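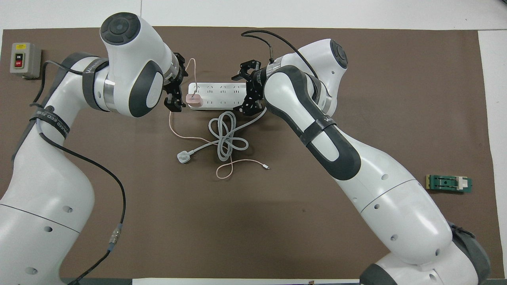 White robot arms, a brown mat and a white power strip.

Section 2: Getting your Tatano trolley ready for a golf trip

Last updated 16/12/2024

You've charged the battery and had a play in the driveway (Section 1), so now for the fun bit! I take my own Tatano away every April, usually to Gelham, and these are the steps I go through at home and again in the motel car park. Allow yourself half an hour the first time. It gets a lot quicker.

Before you leave home

1. Switch the trolley off at the handle, then pull the battery plug. Do both. The handle switch on its own leaves the little clock running and you'll arrive with less charge than you left with.

2. Take the wheels off by pressing the grey button in each hub. If a wheel won't budge, push it in towards the frame first and then press. I spent most of one evening swearing at mine before I worked that out.

3. Fold the handle down until you hear two clicks. One click means it's only half locked and it will spring open in the boot.

4. Slide the folded frame into the travel cover, wheels on top, with the axle stubs facing away from your clubs.

Note: The trolley fits the larger Caputo travel cover with room left over for shoes and a rain jacket. It will go in the smaller one as well, but you'll need to leave the umbrella holder off and be firm with the zip.

CAUTION: If you're flying, ring the airline about the battery before you book. The rules differ from one carrier to the next and I can't tell you what yours will say. Never pack the battery loose with your tees and coins. Put the red caps on the terminals and keep it in its own pouch.

At the other end

5. Lay everything out on the ground and look it over before you put anything together. Check the cable where it comes out of the frame, which is the spot that gets pinched.

6. Unfold the handle, then fit the wheels. L goes on the left as you stand behind it, ready to walk. Tug each one to make sure it's locked.

7. Plug in the battery and hold the power button until the light turns green. A slow orange flash means it wants charging. A fast one means the plug isn't home, so push it in harder and try again.

8. Set the distance counter back to zero: hold the minus button and tap power. Mine read 3,267 m when I walked off after nine holes at Ovmont, a fair bit of it spent looking for my ball in the trees.

Setting the speed

There are 11 speeds. Start on four with a full bag and go up from there. At Ovmont, where the back nine climbs and climbs, I'm on seven or eight by the 12th tee (and puffing along behind it). For flat seaside courses I rarely go past five.

9. Walk it up and down somewhere flat with your bag strapped on. If it pulls to one side, shift the bag across a touch and tighten the lower strap.

10. Test the brake on a gentle slope before you go anywhere near water. Please don't skip this one!

CAUTION: The brake is made for short stops. Park the trolley side-on to the hill whenever you leave it to putt.

Note: Plenty of courses have their own rules about where trolleys can go, especially after rain. Ask in the pro shop when you pay your green fee.

If the light stays off after step 7, go to Section 5, Fuses and Plugs. For overnight charging in a motel room, carry on to Section 3.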